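Gemma Staniforth
Posts from the kitchen, one long thread

OK, I've been sold the tray method by three different people now and I have doubts. Thread.

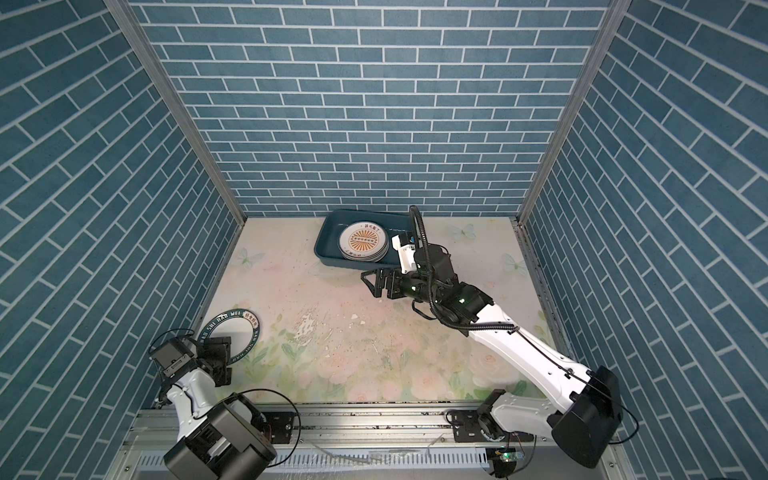 Plates to the left, right side left free. Sunburst plate on top.

The claim, if you've missed it: you stop stacking plates in the cupboard and keep the everyday ones in a shallow plastic tray with sides. Tray comes out, plates come out, tray goes back. Supposedly this changes your life.

I first heard it from Declan Fairclough, who runs the home storage newsletter Borkness. His line is that a stack in a tray "travels as one thing." Sure. So does a stack in your two hands, and your two hands don't need washing up afterward.

My first problem is space. A round plate in a rectangular tray wastes the corners. You can't argue with that, it's geometry. Push the stack to one end and you get a nice open stretch at the other end, and then the method people tell you that part is for "landing." Landing what? Bowls, apparently.

In my house it would be for landing mail.

Second problem, weight. I put our everyday plates on the kitchen scale one at a time because I am that person. 504 grams each. Put a decent pile of those in a plastic tray, pick it up by the rims and tell me how confident you feel. I felt the bottom bow and put it straight back down.

To be fair to the tray, the raised sides do something. Our cupboard shelf has no lip at all and I lost a good dinner plate off it in September. A side would have caught that one. So would shutting the cupboard door, which was my husband's contribution.

And I'll give them rounded corners. Square-cornered trays collect crumbs and gray gunk and you end up going in there with a toothbrush. With a rounded one you can wipe it out with a cloth in one go. I like that more than anything else about it.

Now the pattern question, because people got weirdly heated about it in my replies last time. The advice from Lestutine (they sell the trays, so bear that in mind) is to put your best-looking plate on top so the stack is "pleasant to reach for."

I have a problem with this. The plate on top is the plate that gets used. Then it gets washed and goes back on top, and gets used again. Meanwhile the ones at the bottom stay like new until you move house.

So if you've got one with an orange and brown sunburst on white and you love it, and it has writing along the rim that you don't want to see fade, I wouldn't make it the permanent top plate. Put it in the middle. Rotate from the bottom. Restaurants do this and they don't have a newsletter about it.

Hortensia Ibarra messaged to say she puts a plate she doesn't care about on top as a lid, to keep dust off. That's the first tip in all of this that I've gone and tried. It works fine. It also works fine without a tray!

Third problem, water. Plastic trays with sides hold on to it. Put plates away even slightly damp and the water runs down and sits there, and the bottom plate sits in it. Wood shelf, it dries. Wire rack, it drips. Tray, you've built a very small pond.

Declan says to dry everything properly first. If I dried everything properly first I wouldn't need a method, Declan.

I did run a trial, before anyone asks. Two trays from Heredano, two weeks. One for dinner plates, one for side plates. Blue-gray ones, because white shows every mark and I know us.

Dinner plates: no. Too heavy, too wide, and it took up the whole shelf. I was taking the tray out to get at one plate, then putting it back, so that was extra work every single meal.

Side plates: annoyingly, yes. Six of them in a low stack at one end, and the free end took the little dipping bowls that usually roam all over the cupboard. My kids can carry it to the table. I've kept that one going.

So my position has moved a bit, maybe an inch. Short stack of small plates, tray is OK. Big stack of heavy plates, I still think you're paying for a piece of plastic so you can lift more than you should.

What I'd want to see from the tray people is somebody using one for a year with normal plates and a normal sink, then showing me the bottom of the tray. Every picture I get sent is from day one. Everything looks great on day one - I looked great on day one.

Onni Niskanen has asked whether a folded dish towel under the stack fixes the pond. Trying it this week with the side plates. I expect a damp towel, but I'll post whatever I find under there.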